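Lo escribo rápido porque si lo dejo para mañana no lo escribo. Llevo semanas dándole vueltas y el otro día, en el tren de vuelta, me enfadé lo suficiente como para abrir el portátil.

La cosa: las ciudades pequeñas no se visitan en una mañana. Ya está. Esa es la tesis. El resto es explicarme.

## El viaje de tres pueblos por día

Julio. Plurdale. Quien no lo conozca: río ancho, puerto viejo, dos iglesias, una muralla que se acaba de golpe en el aparcamiento de un supermercado. Llegué con mochila y sin plan, que es como llego yo a casi todo. En la oficina de turismo me dieron un folleto. Bonito, papel bueno. En la portada: «Plurdale y alrededores, ruta de un día». Y dentro, un horario. Un horario! Diez a once y media, centro histórico. Once y media a doce, café. Doce y cuarto, autobús al siguiente.

Media hora para el café. Quien escribió eso no ha pedido nunca un café en Plurdale.

Me quedé cinco días. Me sobraron cosas que hacer y me faltó tiempo para hacerlas, que es justo al revés de lo que me habían avisado. «En dos horas lo ves todo», me dijo un compañero de trabajo antes de salir. Ver todo. Qué expresión más rara, bien pensada. Como quien vacía un cajón.

Y no voy de santo. Yo he hecho el viaje de los tres pueblos. Lo he hecho muchas veces. Salir a las siete, aparcar, andar deprisa, foto de la plaza, foto de la puerta de la muralla, bocadillo en el coche, siguiente. Por la noche no sabía en cuál de los tres estaba la torre torcida. Todavía no lo sé. Tengo la foto y no sé de dónde es.

## Lo que pasa después de las seis

A las seis se van los autobuses. Esto lo sabe cualquiera que viva en un sitio así y casi ninguno de los que escriben folletos. Se van los autobuses y el pueblo baja el volumen, y entonces sale la gente. Señoras con silla plegable al muelle. Chavales en bici por donde por la mañana no cabía una bici. El de la ferretería, que barre la acera con una calma que daba envidia.

Yo dormía en una casa de huéspedes, Dekine se llama, encima de una tienda de telas. Escalera empinadísima. Habitación con vistas a un patio y a medio campanario. La lleva Elsa Nurmi, que vino a pasar un verano y de eso hace ya ni se sabe. Me contó que la mayoría de sus reservas son de una noche y que la mitad llega tan tarde que no ve el río hasta el desayuno. Y a las nueve ya están con la maleta en la puerta.

—Me preguntan qué hay que ver —me dijo—. Y yo digo: pues esta tarde hay luz en el canal. Y me miran como si les escondiera algo.

Luz en el canal. No sale en el folleto, claro. No tiene taquilla.

Desayunaba abajo, pan negro, queso, una mermelada de algo que no supe identificar y que no pregunté por vergüenza. Al tercer día ya me guardaban el sitio junto a la ventana. Eso tampoco te pasa si te vas el primero.
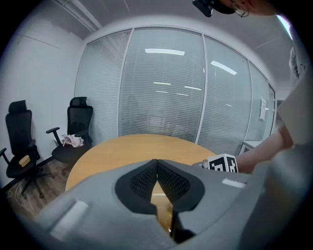 *Mesa redonda de madera clara.*

Bueno, sigo. Las tardes.

La segunda tarde conocí a Rui Simões, que repara barcas en un cobertizo pasado el segundo puente. No es una atracción. No hay cartel. Entré porque la puerta estaba abierta y olía a brea, y me quedé allí de pie como un pasmarote hasta que me preguntó si sabía sujetar una tabla. Sabía, más o menos. Sujeté tablas una hora larga. Hablamos poco. Me explicó por qué las barcas de aquí tienen el fondo plano (los bancos de arena, la marea, el calado del canal viejo) y lo entendí mejor que en los paneles del museo, que están bien, eh, que no digo que no. Pero los paneles no te ponen una tabla en las manos.

¿Se puede meter eso en una ruta de un día? No. Y ojalá no lo intenten. Me da miedo hasta escribirlo, por si alguien monta el «taller experiencial de la barca» a las once menos cuarto con degustación.

## Las listas

Aquí es donde me pongo pesado, aviso.

Hay una aplicación, Luneo, que la usa media Europa según parece, o por lo menos medio tren en el que iba yo. Le dices cuánto tiempo tienes y te hace el recorrido. Muy cómoda. La probé en Plurdale por curiosidad: le puse cuatro horas. Me sacó 62 puntos de interés. Sesenta y dos!! En un centro que cruzas a pie sin sudar. Un punto de interés era una fuente. Otro era la misma fuente desde el otro lado. Había una tienda de helados que llevaba cerrada, me dijeron en la de al lado, desde el otoño anterior.

Y lo peor es que funciona. Te vas tachando cosas y el pulgar se pone contento. Iba yo por la calle mirando la pantalla y, al levantar la cabeza, tenía delante una fachada preciosa, ladrillo con franjas claras, un escudo medio comido por la lluvia. No estaba en la lista. Casi paso de largo por eso, porque no estaba. Me dio rabia conmigo mismo.

Lensa Chala, amiga mía y guía de profesión, no está de acuerdo conmigo y creo justo decirlo. Según ella, el que tiene un día tiene un día. Familia, niños, trabajo, dinero. Que el discurso de viajar despacio es muy bonito para quien puede pagarse cuatro noches de hotel. Que una buena mañana es mejor que ninguna.

Tiene razón. En parte. Le he dado muchas vueltas a lo del dinero porque es verdad y duele. Pero hice la cuenta de mi viaje: los cinco días en Plurdale, con tren, cama, comidas y un paraguas que tuve que comprar, me salieron por 596 euros. El viaje exprés del año pasado, tres pueblos al día durante un puente, coche de alquiler, gasolina, peajes, aparcamientos, entradas a todo porque «ya que estamos», no me salió más barato. Salió más caro y volví con dolor de cuello.

No digo que valga para todo el mundo. Digo que lo de que ir despacio es de ricos habría que mirarlo con la calculadora en la mano.

Y si solo hay un día, pues un día. Pero un pueblo. Uno. Siéntate. Que los otros dos no se van a ir a ninguna parte, llevan ahí desde la Edad Media.

## Los que viven allí

De esto se habla menos en los blogs de viajes, este incluido, mea culpa.

El último día comí con Tekle Gashaw y Abenezer Asfaw, que llevan juntos una cocina pequeña cerca del mercado de pescado. Lentejas picantes, pan esponjoso, arenque encurtido en el mismo plato, y no me pregunten cómo pero pega. En la puerta pone todavía «Paul», del dueño anterior. Nunca lo cambiaron. La gente dice vamos a Paul y allí no hay ningún Paul desde hace años.

Les pregunté por los autobuses. Abenezer se encogió de hombros. De los autobuses no baja casi nadie a comer: no les da tiempo. Bajan, preguntan por el baño, compran agua. Tekle fue más seco. Dijo que el pueblo pone las calles, la limpieza, el ruido y la paciencia, y que el dinero vuelve a subirse al autobús a las seis.

Me pareció una manera bastante exacta de contarlo.

El ayuntamiento, mientras tanto, contentísimo con las cifras de visitantes. Visitantes contados a la entrada del aparcamiento, por cierto. Un autobús que para a descargar y se va cuenta igual que una familia que se queda una semana y compra zapatos, fruta, pilas para la linterna. Pues habrá que contar de otra manera. Noches, por ejemplo. O comidas. No soy economista y seguro que hay quien me explica que es complicado. Bien, que me lo expliquen.

Y ya que estoy pidiendo: que el último tren no salga tan pronto. Si el último tren sale antes de cenar, estás diciéndole a la gente que no cene. Asi de simple. Y bancos con respaldo en el muelle, que los que hay son losas. Y el museo abierto alguna tarde, que cierra justo cuando empieza a llover, lo comprobé.

## Lo que haría yo

Me lo pregunta gente por correo, así que lo pongo y me ahorro contestar uno a uno.

- Elegir el pueblo que peor conexión tenga de los tres. Suele ser el que más tranquilo está.
- Dormir dentro, no en el hotel de la autopista.
- La primera tarde, nada. Andar sin mapa hasta tener hambre.
- Comprar algo aburrido. Pasta de dientes, sellos. Las mejores conversaciones las tuve en la cola de correos.
- Repetir sitio. El mismo café dos veces. El segundo día ya te saludan.
- Iglesia y torre, sí, claro que sí. La de Plurdale tiene una subida estrecha con una cuerda de barandilla y arriba se ve el río entero hasta la esclusa. Subir a última hora.

Eso es todo lo que sé. No es mucho.

Me han llamado romántico por decir estas cosas y puede que lo sea, a mi edad ya da igual. Pero me acuerdo de Plurdale calle por calle. Me acuerdo de la tabla de Rui, del patio de Elsa, del olor a brea, de que el reloj de la iglesia pequeña va adelantado y todos lo saben y quedan «a la hora de la chica». De los tres pueblos del puente aquel me acuerdo de un parquímetro que no admitía monedas.

En otoño quiero volver, si encuentro billete. Me dijo Elsa que en noviembre casi no hay nadie y que el canal se llena de niebla hasta media mañana. Le pedí la misma habitación. Me contestó que sí, pero que llevara calcetines gordos, que la caldera hace lo que quiere.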